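Okay I have been home from the open house for an hour and I'm still buzzing so you're all getting a thread. Put the kettle on, it's a long one. 🧵

---

**2/** For anybody who missed my whining last month: Dranent opened up their robot training space for one afternoon in June, and you had to sign up by email to get a spot. I sent mine from a grocery store parking lot with melting ice cream in the back seat. Worth it. (The ice cream was not fine.)

---

**3/** I went with Hằng Âu, my old roommate, now a nurse, who has zero interest in robots and came because I promised noodles afterward. Keep her in mind. She becomes the main character.

---

**4/** First surprise is how small it is! I was picturing a car factory. It's two floors above a tile store on the Huỳnh side of the canal, you go up a back stairway, and there's a handwritten sheet taped to the door that says PUSH HARD. I pushed hard. It was the kind of door where you then fall into the room in front of strangers.

---

**5/** They split us into little groups and gave each group a host. Ours was Hòa Nông, who runs the recording sessions, and wow, what a good explainer. No slides! Just "okay, what do you do at home that you hate doing?" and we went from there.

---

**6/** Somebody said folding fitted sheets. Hòa laughed for a long time and said ask again in a few years.

---

**7/** So here's the part I didn't know before today. A lot of what they do up there is people doing chores. Like, all day. You hold a pair of grippers, one in each hand, you do the chore with those instead of your fingers, and the recording goes off to train the robot. There's no robot in the room for that part at all.

---

**8/** I asked why not just film regular hands. Hòa's answer (I'm going from memory, don't quiz me): the robot doesn't have your hands. It's going to have grippers. So you show it how the job looks with grippers, including all the dumb awkward ways you have to turn your wrist.

---

**9/** And the turning is the thing!! You don't notice how much your thumb does for you until you don't have one. I tried to pick up a spoon lying flat on a table and spent what felt like my entire youth on it.

---

**10/** Hòa's tip was to slide it to the edge of the table first and grab it from the side. I did that and it worked and I said "YES" loud enough that the other group looked over.

---

**11/** The chore list is called Giltadora and I want it framed on my wall. There are 118 tasks on it. Some are what you'd guess, like stacking bowls or putting a cap on a bottle. Then you get down the page and it's "move one sock." Just one sock. Move it.

---

**12/** I asked who wrote "move one sock" and Hòa raised a hand, very dignified.

---

**13/** A good session gets you 20 clean recordings of one task. Clean means you didn't drop anything, didn't stop to scratch your nose, didn't wander off halfway. I scratch my nose constantly. I would be terrible at this job.

---

**14/** They had the running total up on a whiteboard and it was at 3095 when we walked in. A kid from the other group asked if he could change the number after his turn and they let him. He wrote the new one so big it ran into the lunch schedule.

---

**15/** Okay. Hằng Âu. She said she'd "just watch." Then Hòa offered her the grippers and she sighed like I'd asked her to help me move a piano, and took them.

---

**16/** Reader, she was INCREDIBLE. Picked up a washcloth, folded it in half, folded it again, set it down square. First try. The room got quiet. She said "I've changed beds with people in them" and went on to the next one.

---

**17/** She did the spoon too. No sliding it to the edge. I'm not discussing it.

---

**18/** We did eventually see a robot! It's in the next room and it's called Cleltidine, a name I heard wrong for most of the afternoon and kept calling Clementine. Two arms on a stand. It put cups on a shelf while we watched, slow and careful, a bit like my grandfather backing out of a driveway.

---

**19/** It missed one. Went for the handle, closed on air, paused, and went back in. Everybody in the room made the same noise you make at a toddler on stairs. Second grab was good and we clapped. I clapped for a cup.

---

**20/** Things I asked that got a real answer, for those of you who sent me questions:

- *Do your arms get tired?* Yes. People switch off a lot, and Hòa says shoulders go before hands.
- *Can it do my dishes?* No.
- *Do you need to be an engineer to do the recordings?* Also no. One person there used to frame pictures, another drove a school bus.
- *Was there food?* Crackers, and a melon I didn't get to in time.

---

**21/** My one complaint is that the cup demo room is tiny and if you're short (hi) you're watching it between two elbows. If they do it again I'd put the tall folks in back. I wrote that on the feedback card and drew a little diagram.

---

**22/** Oh, and somebody asked what happens with the bad takes. I figured they got deleted. Hòa said they keep a folder of them, 275 so far, and the team goes through it when a task keeps going wrong, to see where people get stuck. So my spoon disaster may be of use to somebody.

---

**23/** What stuck with me on the bus home is how much of it is patience. Pick up, put down, back to the start, go again. I went in thinking about motors and came out thinking about wrists. Mine hurts a little, by the way. I held those things for maybe ten minutes.

---

**24/** Noodles were had. Hằng Âu spent the whole meal picking up peanuts with her chopsticks and saying "see, this is the same thing," and I had to admit it kind of is. She has already asked me when the next one is.

---

**25/** I don't know when the next one is! They said to watch their page. If I hear anything I'll add it to this thread, and I'm taking one person with me, and yes, she has called it.
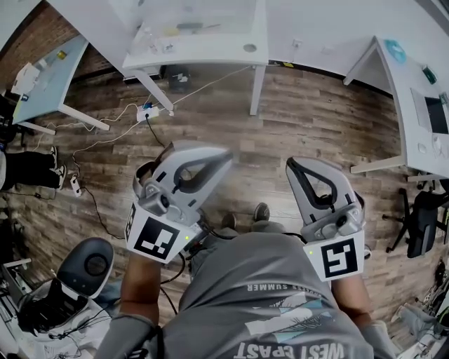
**26/** Also, a few of you want to know what to wear. Sneakers and short sleeves, you'll warm up faster than you think. And eat before you go, that melon does not last.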